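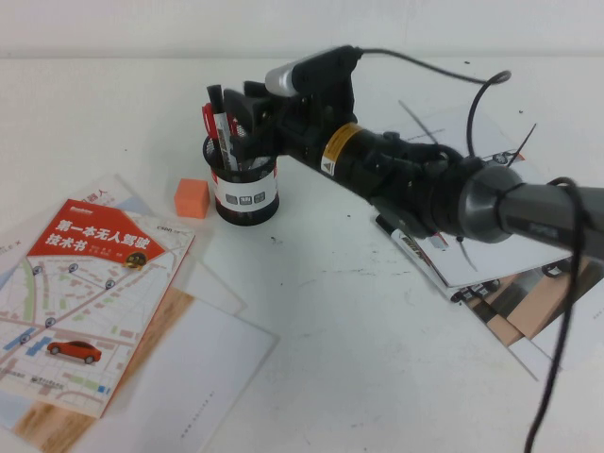

# Buying your first arm: questions we get a lot

**Do we need a special bench?**
No! A plain, steady table is fine to begin with. Measure the reach first, then leave space for the cables — people always forget the cables.

**What should we budget besides the arm?**
The gripper, any sensor that goes on it, spare fingers and a mount. At Ullport we kept 2 spare sets of fingers and were very glad of them by December. Ask for the gripper as its own line on the quote, so you can compare like with like.

**What do we practise on?**
Whatever is in your desk drawer. Pens, a pen holder, small blocks, paper and books make a brilliant first month of tasks, and they cost next to nothing.

**How long does an order take?**
Our last one from Diekmann took 46 days from signed quote to delivery. Angharad Pritchard keeps the order sheet and will happily share it.

**Can we borrow before we buy?**
Yes, please do! Gerd Vogler runs the loan list. Bring the job you have in mind and try it for an afternoon — you'll learn loads about which gripper you want.

**Who signs off the spend?**
Rosemarie Mühlbauer, using form 113.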